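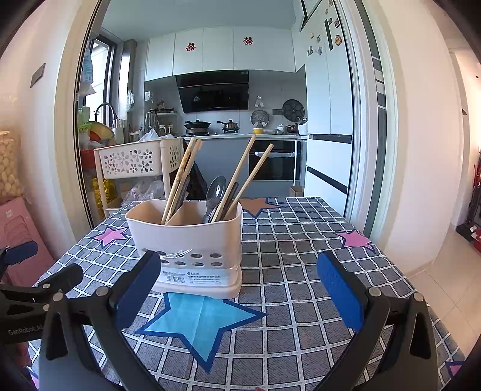

Goderard Hand-Held Gripper Rental: Frequently Asked Questions

Last updated 20 August 2020

What do I get when I rent a kit?

Each Goderard kit comes with one hand-held gripper, two spare sets of foam finger pads, a charger, a cable and a padded case. The camera is already mounted and set up. You do not need to adjust it before the first session.

Do I need a robot to use it?

No. You hold the gripper yourself and do the task at normal speed. The recordings can be used later to train an arm. If you already have an arm, ask us whether its gripper is close enough in shape to ours. We keep a list at the Jistthorpe office and can check for you.

What kinds of tasks work well?

Anything you can do by closing two fingers on an object. Most renters start with table and kitchen jobs: taking a utensil out of a holder, putting it back, moving a cup, opening a drawer. Thin items are harder than they look. Practice with chopsticks and spoon handles before you record anything you plan to keep.

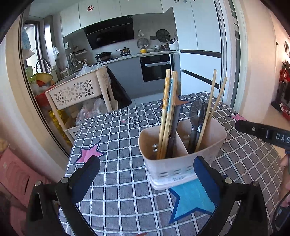

Utensil holder task on a dining table, with chopsticks in both compartments.

Can I record at home?

Yes. A real kitchen or dining room is fine and you do not have to clear the background. Patterned tablecloths are fine too. Keep mirrors and large windows out of direct view if you can, and leave the room lights the same for a full session.

Can two people record at the same table?

Yes, with two kits. Start both recordings before either person touches an object. The Wurneo software lines up the files when you upload them. If the two grippers bump each other, stop and record that attempt again.

How long does the battery last?

About 40 minutes of recording on a full charge. Charging takes longer than that, so plan breaks. The gripper can't record while it is plugged in.

How many recordings are included?

The standard plan covers 2,705 recordings per rental. Attempts you delete before uploading do not count. If you go over, we bill the extra at the end of the month and do not cut off your account.

What is the shortest rental?

Three days. The longest we offer online is 31 days. For anything longer, write to us for a quote.

The pads are coming loose. What should I do?

Peel the pad off completely, wipe the finger with a dry cloth and press on a new one from the case. Do not use glue. Worn pads are covered by the rental fee. Bent fingers are not.

Can I get the kit wet?

No. Wipe it with a slightly damp cloth after use. Do not use it over a full sink or near a lit burner.

How is the Aigner plan different?

Aigner is our plan for schools and labs. It uses the same hardware but adds shared storage and lets several people upload under one account. You can switch from the standard plan once during a rental.

Who owns the recordings?

You do. We keep a copy until the rental closes and then delete it, unless you ask us to store it longer. Please get permission from anyone whose face or home appears in your files.

How do I return everything?

Put the kit back in the case it came in, use the return label in the lid pocket and drop it off by the last day of the rental. Upload your files first. Anything left on the gripper is erased when we check it in.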